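How do we plan staff hours around an automated room reset?
Posted by Inès Leblanc, July 7, 2021

I supervise the meeting rooms at the Lindeck training center. Management wants to move the between-session reset to Skarkano, so that tables get cleared, cloths folded and handouts put back by machine. My team does this by hand now, 13 rooms, and they are asking me what happens to their shifts. I don't have a good answer for them. The bigger room is below.

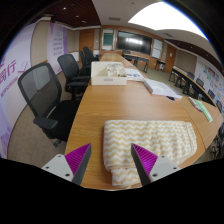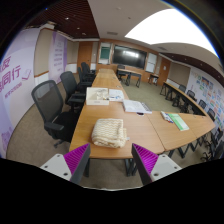
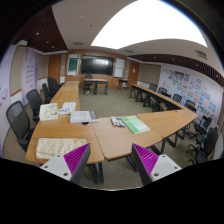 Papers, pens and a folded cloth on the table, office chairs along the sides.

What I need to know

Has anyone kept the same people on after a change like this? We budget 40 minutes per room today. The sales sheet says that goes away, but somebody still has to deal with chairs and whatever people leave behind. I would also like to know who ends up getting called when the thing stops in the middle of a job.

Marek Hubáček
We went through this at Baptiste two years ago with a different system, Flivow. The hours did not go away, they moved. Tabletop work dropped a lot. Checking work went up, and so did small fixes like a cloth folded over a pen or a stack of paper pushed into the wrong place. Chairs stayed with people the whole time.

A few things I would do again. Keep the shift lengths the same for the first 400 resets and write down every time a person has to step in. Put the person's name and the room on the sheet. After that you have your own numbers to take to management, and they are harder to argue with than mine.

Name one person per shift who gets the stop calls, and pay that person for it. We left that open and it landed on whoever was nearest, usually the newest hire. Two of them quit over it.

Also agree on a fixed place for everything on the table before you start. We had three people with three ideas of where the markers go – it took until August to settle.

skarkano_user
depends on your contract. ask if training is included, ours was extra

Inès Leblanc
Thank you both. Training is not in the quote, so I have sent that back. Marek, did your team fill in the step-in sheet during the shift or at the end?

Marek Hubáček
During. At the end of the shift people forget the small ones.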